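Proyecto de asignatura: Organización del textil doméstico en dormitorios de uso diario
Entrega final. 26 de junio de 2022
Grupo de trabajo Hodar

1. Planteamiento

El presente informe recoge el trabajo realizado durante el mes de mayo en el marco de la asignatura de Gestión de Espacios Domésticos. Su objeto es proponer un procedimiento sencillo para el plegado, la agrupación y el guardado de la ropa de cama en dormitorios donde el espacio de armario resulta limitado.

El encargo partió de la residencia Girard, que facilitó al grupo el acceso a 7 dormitorios. El presupuesto asignado fue de 400 euros y se destinó a fundas de tela, etiquetas y separadores de estante, adquiridos en el establecimiento Linance.

2. Metodología

En cada dormitorio se siguió la misma secuencia. En primer lugar se retiró la ropa suelta de sillas, puertas y cabeceros. A continuación se extendió la colcha y se empleó la cama como superficie de plegado. Las piezas se doblaron en tercios a lo largo y se apilaron por juegos, con la sábana blanca en la parte superior y las prendas de color debajo. Las mantas se enrollaron y se dispusieron en el lateral de la cama hasta el momento de guardarlas.

El registro de piezas se llevó en la plantilla Idetti, elaborada por el propio grupo. Se anotaron 693 piezas, clasificadas por tipo, tamaño y frecuencia de uso. Las prendas de vestir quedaron fuera del recuento.

3. Resultados

El apilado por juegos completos redujo las búsquedas en el armario, según manifestaron los residentes en la entrevista final. El enrollado de mantas presentó más dificultades: las de mayor grosor se deshacían al trasladarlas y fue necesario sujetarlas con cinta de algodón.

Se observó además que las puertas de armario se utilizan de forma habitual como colgador. El procedimiento inicial no preveía esta circunstancia, por lo que se incorporó una fase previa de retirada de prendas colgadas.

4. Limitaciones y trabajo pendiente

No se midió el tiempo de plegado en todos los dormitorios, de modo que la comparación entre ellos es parcial. Queda pendiente la revisión de los estantes altos y la adaptación de la plantilla a camas individuales. El grupo propone repetir el registro al inicio del próximo curso.

Anexo gráfico
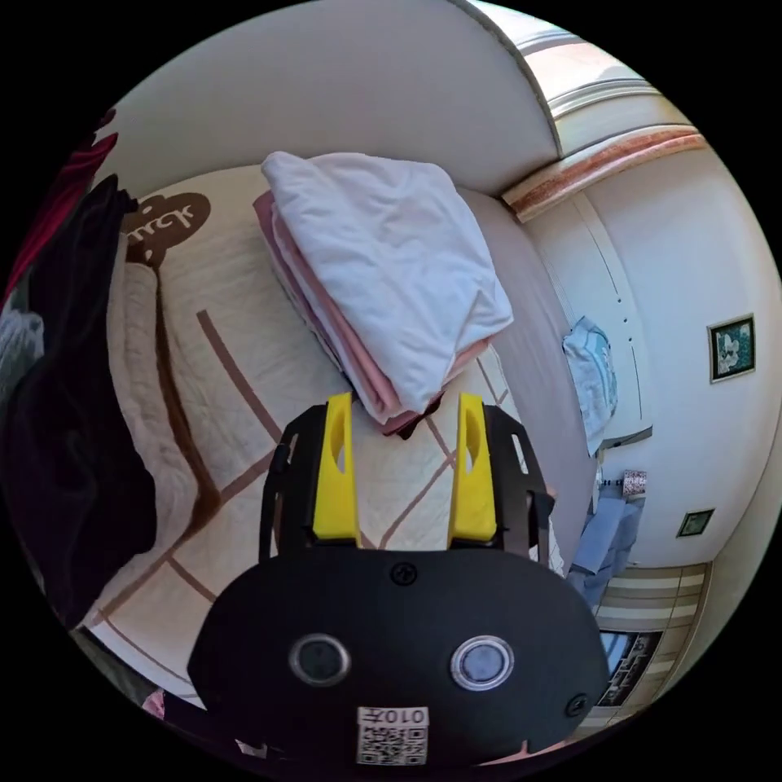
Figura 1. Pila de tela plegada sobre la colcha, con la sábana blanca en la parte superior.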